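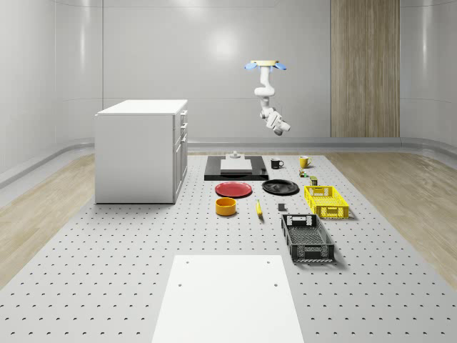 4 min read

Rirow planning stack: safety checklist before release to the Skarnville cell

Filled in by the Darwish tooling group, January. The list covers only software. Mechanical guarding and the emergency stop circuit have their own list, and the two must not be mixed.

Marks used: OK, OPEN, N/A. An item with mark OPEN may have a comment, but a comment does not close it.

Section A – Start-up and configuration

A1. Robot base is declared as ceiling-mounted, gravity vector checked.
OK.
Comment: Please read the value from the running controller. In the previous version the file was correct and the controller had loaded an older one.

A2. Joint limits in the planner are equal to or narrower than the limits in the controller.
OK.
Comment: The elbow limit was wider by two degrees. Corrected and tested again.

A3. Control loop runs at 1,000 Hz under full perception load.
OPEN.
Comment: It holds the rate with one camera stream. With all streams I saw 36 late cycles in one run. The watchdog caught every one of them, but I would like to understand the reason before I sign.

A4. Version of Mumis logger is written in the header of each run.
OK.

Section B – Collision model

B1. Platform, cabinet and walls exist as collision bodies and not only as visual meshes.
OK.
Comment: The cabinet had a body for the top only. A path passing the drawers was accepted by the planner, although it should be refused. New body is added for the full cabinet. 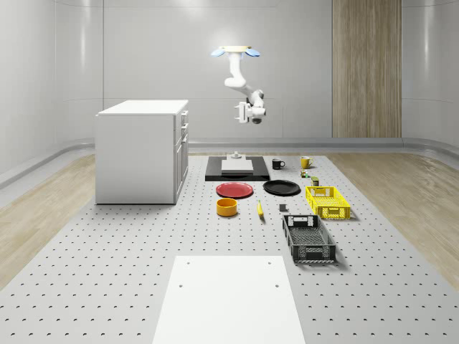

Gripper empty, high above the platform. B1 to B3 begin from an empty gripper.

B2. Crates are modelled as open containers.
OK.
Comment: A closed box is safer for transit but makes every place-in-crate task impossible. We keep the open model and add a margin of 15 mm on the rims.

B3. Planner refuses a goal that is inside a collision body.
OK.
Comment: Tested with 1,000 random goals. The error text says only "no path", and the operator cannot know from this what is wrong. I have asked for a clearer message.

Section C – Perception

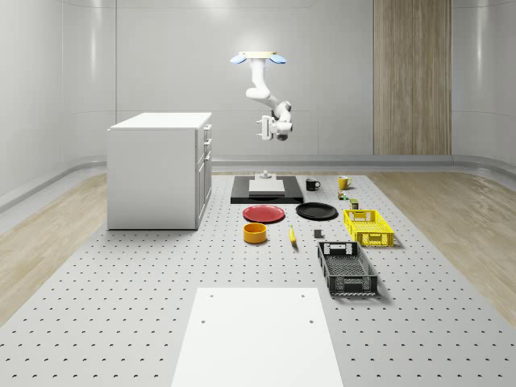
C1. Object poses must be stable for two seconds before the planner may use them. OPEN. Comment: The filter works well for large things and less well for small ones. Both plates and the bowl settle quickly. The dark grey cube, to the right of the banana, is the difficult one, and its yaw jumps by a quarter turn between updates. For a cube this is perhaps harmless, but the grasp planner then changes its mind and the wrist turns without need. I propose that symmetric objects keep their last yaw.

C2. Two objects of the same class are never merged.
OK.
Comment: Checked with the red plate and the black plate, then with the two mugs, then with the crates.

C3. If an object is lost from view, its last pose is marked as old and the arm stops the approach.
OK.
Comment: Stop is smooth. Time to stop is in the log.

Section D – Regression runs

D1. Full set of pick and place tasks completed with no unplanned contact.
OPEN.
Comment: Nearly 3,000 episodes are finished. The contact report is not yet reviewed for tasks with the black mug, where the handle needs its own shape in the model.

D2. Each failed episode can be replayed from its seed.
OK.
Comment: Replay gives the same joint path. Contact forces differ a little in the last digits – I accept this.

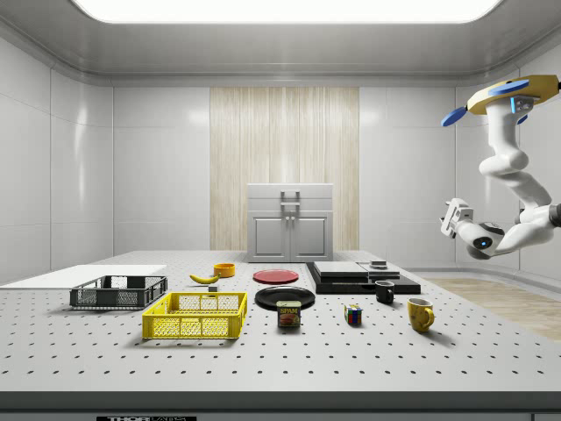
Guadalupe Espinoza wrote under D2 that she does not accept it so easily. "If the forces differ in the last digits, then a contact near the threshold can be a failure in one run and a pass in the replay. Please fix the solver thread count and compare again."

Reply: Agreed. D2 is changed to OPEN. I will run it again with one solver thread and attach both logs.

Section E – Sign-off

E1. All OPEN items have an owner in the tracker.
OK.

E2. Release to Skarnville permitted.
No. To be decided again when A3, C1, D1 and D2 are closed.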